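Search this forum... Search

Desk tidy that survives a teenager?

traceyh_27
Ok hive mind. My daughter has taken over the round-edged timber table in the study for her schoolwork, and within a fortnight it's gone from a lovely clear surface to a landfill. Chargers, highlighters, hair ties, a mouldy mandarin (don't ask). I bought her a Udero organiser with the little compartments and she uses it as a shelf for more rubbish. We've got family staying in December and I'd love to get the study back to some kind of order before then. What's worked at your place?

amado_e
We had the same battle with my son! What fixed it was getting rid of the big organiser and giving him one shallow tray. If it doesn't fit in the tray it goes in the drawer or the bin. Took him 11 days to stop whingeing about it, and I was counting.

Holroyd22
Disagree with Amado, sorry. A shallow tray is just a pile with edges. You want height. Stand everything up — books, notepads, tablet, phone — and you get most of the table back. I've had a Terden upright thing for years and it's still going strong.

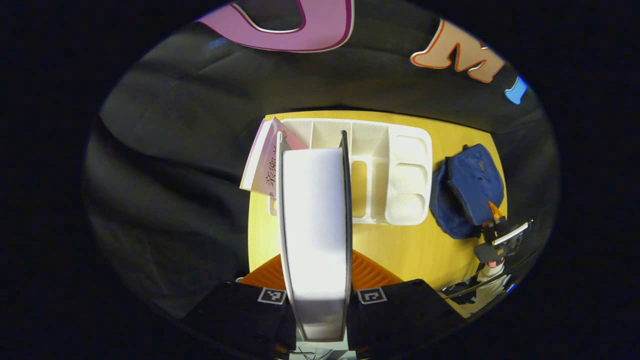
The trick is to put it at the back, and to keep the heavy stuff low so it doesn't tip when someone yanks a folder out. Mine lives toward the back of the table. Cost me 22 bucks at a clearance sale, best money I've spent on that room.

amado_e
Fair enough, but that only works if the kid puts things back standing up. Mine would lay it all down flat in front of the organiser and call it done.

rendari_fan
Has anyone asked the daughter what she wants? My mum used to "tidy" my desk and I could never find a thing for a week afterwards. It drove me up the wall. I reckon let her choose the colours and the setup and she'll look after it a bit better. Mine picked a Rendari one in a purple I can't stand and it's the neatest corner of the house.

traceyh_27
Ha, good point, I haven't asked her. I just came home with it from the shops and plonked it down. She did say it was "giving dentist's office", whatever that means.

Holroyd22
Let her pick by all means, but height! I'll die on this hill.

amado_e
We know mate :)
Tracey, one more thing — sort the chargers first. We had 2 kids and almost 27 cables, half of them for phones we'd already chucked out. Put a label on each one you keep and box up the rest.

traceyh_27
Right, so the plan is cables tonight, then I'll take her to choose something tall-ish, and I'm getting a shallow tray as well so you two can stop arguing. Will report back once the mandarin smell's gone.

rendari_fan
Bicarb in a saucer overnight for the smell. Good luck!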